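Notebook, debt and fiscal policy desk, Gillirbridge
11/08/2025

Continued from the previous entry, where I stopped at the amortisation table.

Kvido Krajčí sent back my draft on the loan conditions with many marks. Most of them are about one word, "disbursed". I used it for the money which left the creditor and also for the money which reached the budget of the debtor. He is right that these are two different things. When part of a tranche goes directly to pay back older loans, the ministry never has it in hand for wages or hospitals. From now on I write "released" for the first and "received" for the second. I have to go through all the sheets again and rename the columns. Please do not use the old file if you have a copy on your own machine.

The working question stays the same as in March. If a government agrees to a primary surplus target, and the target is tested once a year, how much of the improvement comes from real measures and how much from bills which are paid late? For the small model I use a country of no particular name, with the debt profile that Impi Halonen made for the Kastberg seminar.

1. Arrears

The first run gave me a surplus that looked very nice, and I did not trust it. I looked where the money came from. The unpaid bills to suppliers were growing every quarter before the test date and falling again after it. In cash terms the target was met. In accrual terms it was missed in two years out of the four.

I wrote the correction by hand first, on paper, and only then in the code, and I recommend this order to everybody. In the code I had a sign mistake in row 2918 of the payments sheet, a refund of VAT which was entered as a payment. Alone it changes little, but the same row is used as a starting value for the following year, so the mistake was travelling. After the repair the sheet has 2960 rows. The additional ones are the refunds which I separated from the ordinary payments.

Open point: what to do with the arrears of the health funds. They are not inside the central government, but the programme documents usually include them in general government. For now I keep them in, with a flag.

2. Maturity extension

Impi wants to see the case where the creditors do not cut the debt but only give longer time. I ran 3 variants: no extension, extension with the same interest, extension with interest deferred to the end. The third one looks the kindest for the debtor during the first years and then it makes a high wall at the end of the period. I drew it on the board and Impi said it is exactly the picture that ministers do not like to show in their parliaments.

Her remark was useful for another reason. I had treated the deferred interest as if it disappears from the statistics until it is paid. It does not, it must be accrued each year. So the debt ratio in variant three was too low in all my charts before today. The charts in the shared folder are already replaced.

I also tried a lower growth path. The debt ratio is much more sensitive to growth than to the interest rate, at least in the range where we are. It is well known, but it is good to see it coming from our own numbers. The financing needs behave differently, there the interest and the calendar of repayments matter more. I think we should report both measures side by side and leave the reader to compare them. 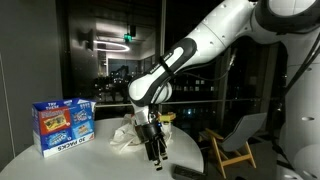
3. Conditionality list

Van Beek sent the coded list of prior actions. It has 19 items for the review period we study, sorted by type: pensions, tax administration, labour law, privatisation, banks. I checked the coding against the original letters of intent. Two disagreements:

- The law on the independent revenue office is coded as tax policy. I would put it to administration, it does not touch any rate.
- The insolvency code is coded as labour law. Probably it slipped one line down.

I wrote to Van Beek in the afternoon and asked also about the meaning of "largely completed". In some letters it means that the law is voted but the ministerial decree is missing. In other letters it seems to mean only that everybody agreed to continue to the next review. If we cannot separate these, the variable is not worth much in a regression. My proposal is to have voted, decree published, and applied, each with its own date.

4. The Trostberg comments

The reader from Trostberg asks why we do not model the creditors as several players with different wishes. One creditor insists on debt relief before it gives money, another wants the surplus first and will talk of relief later. It is a fair question. I made a short note about a two-creditor version, where the second will not join unless the debt passes a sustainability test. The difficulty is that the test depends on the surplus assumed, and the surplus is what they are negotiating about. The solution goes round in a circle and sometimes my program does not stop. I put a limit on the number of loops, which is not elegant.

Kvido suggests fixing the growth path by an outside forecast and solving only for the surplus. I will try it.

To do
- rename the columns (released / received) in all sheets
- health fund arrears, ask Impi which definition she used for Kastberg
- answer to Trostberg, short, without promising the two-creditor version
- wait for the reply of Van Beek before touching the coding
- find the page for the footnote on deferred interest, I lost it again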